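Helpline for abuse survivors to stay open overnight

The Helmy helpline, which takes calls from people living with or getting away from an abusive partner, will run through the night starting in June. Until now the lines closed at 10 p.m. and callers got a recorded message.

The change comes after a rough year. Helmy logged 1,243 calls that came in after closing, and staff could only return the ones where a safe number was left. Plenty of people didn't leave one. Too risky, with the other person in the house.

Four new night workers have been hired and are in training now. Money for the first year is coming from the Stondus fund, with a smaller grant from the town of Hesik. After that -- not settled yet.

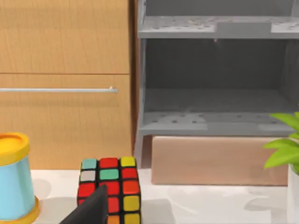
Callers will not have to give a name. They can hang up at any point and call back later, and the worker on shift will pick up from the notes if the caller wants that. Text messages get answered too, same number, same hours. Interpreters by phone, though the wait for one may be longer after midnight.

The helpline will also be able to book emergency beds directly at the Rekex shelter, something that used to have to wait for the day office to open. Rekex has 60 beds and is often full by early evening. Helmy says it has agreements with two shelters outside the county for those nights, and will pay for the ride.

Lenni Ruotsalainen, the helpline's manager, said the busiest stretch is expected to be between 11 p.m. and 2 a.m. "That's when the other person is asleep, or out," Ruotsalainen said. "It's the only hour some people have to themselfs."

Pets can be housed as well. Limited spots, ask on the call.

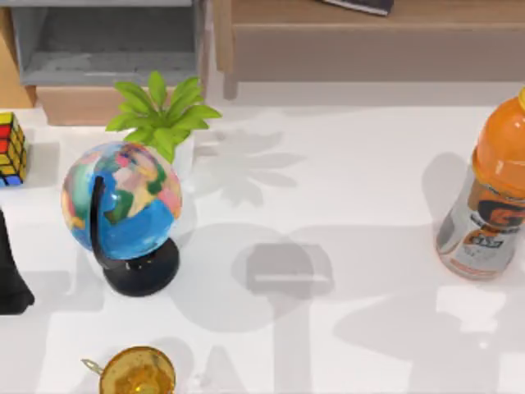 A woman who used the line two years ago said the recorded message nearly made her give up. She called at 1 a.m., heard it, and did not try again for a month. "I would of talked to anybody that night," she said. She asked that her name not be used.

Calls are free and do not show up on Helmy's end with a location. They can still show in a phone's own call history, so staff will explain how to clear it. Anyone in immediate danger should call 911 first.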